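Setup notes, Makori Disassembly Kit, revision 8. Last edited 2022-12-28 by Aleksandra Bielecka.

# Teaching a memory-removal routine with the Makori kit

The Makori kit from Satix is sold as an add-on for an existing six-axis arm. It contains the gripper fingers, the fixture plate files, a licence for the Mondance sequence editor and a bag of fasteners. It doesn't include the arm, the table or the target machines. These instructions cover a desktop tower on a slotted table and assume the arm is already homed and the editor can reach the controller.

## Before you start

- Disconnect mains power from the tower and hold the power button for eight seconds.
- Remove the side panel by hand. The kit has no routine for panels.
- Print the fixture plate at 40 per cent infill. Lower values flex under the post.
- Set the gripper force limit to 8 N in the editor.

## 1. Place the case

Lay the tower on its side with the interior facing up. Align one long edge of the case parallel to the table slots, then clamp it. Check that no part of the clamp stands higher than the case wall, and jog the wrist over all four corners at slow speed.

Bolt the fixture plate next to the case, within reach of the arm but clear of the wrist cables at full rotation. Tighten the plate bolts in a diagonal order.

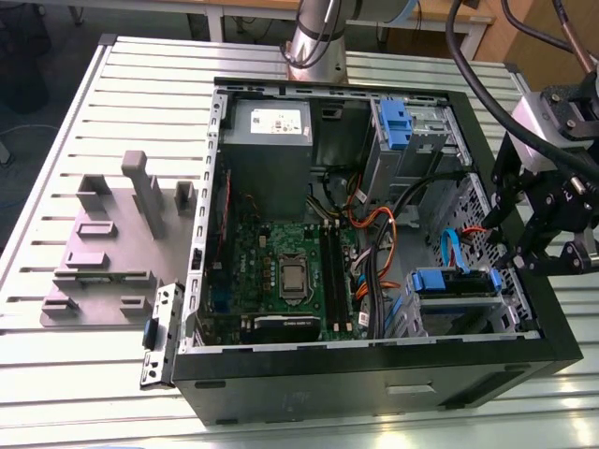 Once both are fixed, don't move either. The editor stores every waypoint relative to the plate origin, so a shifted case invalidates the whole sequence and a shifted plate does the same with less warning.

## 2. Register the origin

1. Open **Fixture > Origin** in the editor.
2. Jog the closed fingertips to the top of the post.
3. Press **Capture**, retract 140 mm and repeat the approach.
4. Compare the two readings. If they differ by more than 0.3 mm, retighten the plate and start again.

The manual asks for one capture only. Tane Kereama found in November that a single reading drifted after a cold start, and we have used two ever since.

## 3. Teach the latches

Memory latches need a press outward and down. Teach each one as its own waypoint pair:

1. Approach with the fingers closed, directly over the latch.
2. Press down until the force reading rises, then stop.
3. Save as `latch_a_press`, retract, and repeat for the next latch.

Route or tie back any power leads that cross the approach path. The collision model knows the case walls and the plate. It doesn't know about cables.

## 4. Teach the lift

Open the fingers to the module width plus 2 mm, descend over the centre of the module and close. Lift vertically. Any sideways component loads the slot, and the editor will not flag it. Set the place point on a flat area of the plate and save the sequence.

## Known faults

**Force reading stuck at zero.** Reseat the wrist connector, then restart the editor.

**"Frame mismatch" on load.** The sequence was taught with a different plate revision. Lech Dudek keeps a conversion script on the Grullthorpe share. It handles revision 6 and later.

**Fingers slip on modules with heat spreaders.** Fit the rubber pads. They're sold separately, and the price is hard to justify for what they are.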